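Home Features Interiors Work Back Issues Contact
Search this site Go
Print E-mail this article

The carpet that hides everything

Kai Janssen has been selling gray carpet for most of his working life and he doesn't think I'm going to like him. He says so before I've sat down. He has read my piece on standing desks.

"You'll want me to say it's all a racket," he says. "Some of it is a racket. Carpet's not the worst of it."

We are in the back room at Munda, the flooring business he runs out of a low building behind a tire shop, and the sample books are stacked on every surface including both chairs. He moves a pile to the floor for me and another for himself. The one on top of my pile is called Flinetum, made by Dastar, and it is the reason I asked to come. If you have been in an office, a dentist's waiting room, a college corridor or the quiet end of an airport lately, you have probably stood on something very like it. Low pile, hard wearing, streaked in white and grays down to charcoal, all the lines running one way. You didn't notice it. Janssen considers this a success and I consider it a little suspicious, and that is more or less what we spent the afternoon on.

I start with the sales sheet, which says the pattern "harmonizes with daily life." I ask what that means.

"It means you can't see the crumbs," Janssen says.

Is that good?

"It's good if you're eating a muffin."

He is quicker than I'd expected, and he isn't defensive about the words on the sheet, which he didn't write and says he has never finished reading. What he will defend is the streaks. A plain carpet, he explains, shows you everything that has happened to it. Light plain carpet shows shoes, dark plain carpet shows lint and paper scraps, and a mid gray that was supposed to split the difference shows both. Break the color up into short irregular lines and the eye stops looking for edges. "A stain is mostly an edge," he says. "Take away the edge and people walk right over it."

I put it to him that the stain is still there.

"Sure it's still there. I never said it cleans itself. The brochure might have."

The brochure comes close. It talks about "appearance retention" and a "low-attention maintenance profile," and I read both out loud. Janssen lets me finish. He then says that appearance retention is a real thing you can measure, more or less, by walking on a sample a great deal and looking at it, and that the other phrase was probably written by someone who was paid by the syllable.

My own trouble with these floors began last December, when the place where I rent a desk had its old blue carpet pulled up and something in the Flinetum line put down. There was a notice by the elevator promising us a brighter and more hygienic workspace. It was brighter. I couldn't see how anyone would know about the other part. A few weeks in, I dropped a gray button off a gray coat, and I was on my hands and knees for longer than I'd like to say, patting the floor with my palms like a man who has lost a contact lens. I never found it. I did find a paper clip, a good many staples, and a dried noodle that I'd been resting my feet beside for I don't know how long.

Janssen enjoys the noodle. "Did you feel it before you saw it?"

I did.

"There you go. Carpet's doing its job."

He pulls a loose square out from under the sample books and hands it to me, face up. Close to, it is better looking than I remember. The lines aren't printed on in any obvious repeat, and when you tilt it the paler ones come forward and the dark ones sink back. Turn it a quarter and it looks like a different product. He says this is where most of his arguments with customers come from. They choose a sample flat on a table under a lamp, and then it goes down across a whole room with windows along one side, and someone rings up to complain that there's a mark in the middle of it. He drives out. Often enough it's shading: the pile leaning a different way, or light being blocked by something, or plain old traffic. Sometimes it's coffee.

"And from standing height you can't tell me which," he says. "I can't always tell you which. You have to get down there."

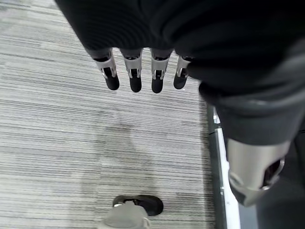 Butkienė disagrees with him about nearly all of this, and said as much when I called her that evening to check what I'd been told. Her view was that a floor you can't read is a floor that doesn't get cleaned, and that she would sooner have the ugliest plain carpet in the county, because then she'd know where to point the machine. She has been cleaning offices at night for years, several of them floored by Munda, and she told me the streaked ones all get the same treatment: a vacuum pass, lines or no lines, and a proper wet clean when the budget allows it. The budget mostly doesn't allow it, she said, for the very good reason that the carpet looks fine.

I had saved that argument for Janssen myself, in a weaker form, and I'll give his answer in full.

"If a manager isn't going to pay for cleaning, he isn't going to pay for cleaning," he says. "Put white carpet in and he'll let it go brown and then ask me for a new one. I've seen it. So does the pattern let him off the hook? Yeah, a bit. I'm not going to lie to you. But the person it helps is the one who has to sit in there all day and look at it."

It's a fair reply, and I notice it leaves the dirt where it was.

We move on to price, where I had expected him to get vague, and he doesn't. For a small job, a couple of rooms and a hallway, he has charged $700 for the labor alone and thought it cheap. The squares come on top. He lays them with a tacky adhesive so that they can be lifted one at a time, and he tells every customer to keep a box of spares in a closet. I ask how many of them do.

"They all keep the box. Then they move out, and the next people throw the box away, because it's a box of carpet."

The spares matter more than they used to, he says, on account of color lots. A square made this year won't quite match the one made when your office opened. On a plain carpet you'd see it from the doorway. On a streaked one you can slip it in and wait for people to walk it down to match, and he reckons this is the single best thing about the pattern, better than the crumbs. Dastar doesn't put it on the sheet. I'd have believed the sheet more if it had.

What about the "up to 2,000" wear passes promised on the back of the sample? I ask him what a pass is.

He turns the sample over and looks at it for a while. "Huh," he says.

A person walking?

"Could be a chair. Could be a machine that pretends to be a chair." He puts it down. "Up to. That's a nice touch. One is up to two thousand."

I liked him a good deal at that moment. I should also say that he went straight back to recommending the stuff. He thinks it'll give a decent office ten good years if the chairs have the right casters and the entrance has a real mat – a long one, he insists, with enough length for both feet to land on it more than once. The short mats with a logo on them he calls greeting cards. Every floor he has been asked to replace early had a greeting card at the door.

I ask about the thing that bothers me most, which is the sameness. Must every working room in the country have the same gray stripe in it? Janssen gets up and finds me the colors. There are plenty. There's a green I would cheerfully live with, and a rust that looks like a dry riverbed. He lays them on the floor next to the gray and we stand there with our hands in our pockets.

"Everybody picks up the green," he says. "They carry it around. They show it to each other. Then there's a meeting and I get an order for the gray."

Why?

"Gray doesn't lose an argument with anybody's chairs."

He has tried pushing the green. He offered one law office a discount on it and they took the discount as a sign that something was wrong with it. At home he has wood, and a rug his mother gave him, red, which shows every hair off the dog. I ask why he hasn't carpeted his own house in Flinetum, given all he's said for it, and he looks at me as if I'd suggested he sleep at the shop.

"It's for work," he says. "You'd never find anything."

He lets me keep the loose square. I have it under my desk now, laid over the installed one, which is the same gray from what ought to be the same range, and I've turned it so the streaks run crosswise to the rest. It shows, if you look for it. The woman at the next desk hasn't said anything about it. I did ask Butkienė whether a thing like that would annoy her, and she said no, but that if I had a spare evening she'd like me to pick the staples out of the rest of it, they get in the brush.

Janssen's own test for a carpet, which he gave me at the door and which I haven't yet had the nerve to carry out, is to take a white sock, put it on your hand, and rub one spot for as long as it takes to say your address. He does it in every building he's called to. He says he usually does it after the customer has left the room.

Print E-mail this article
Search this site Go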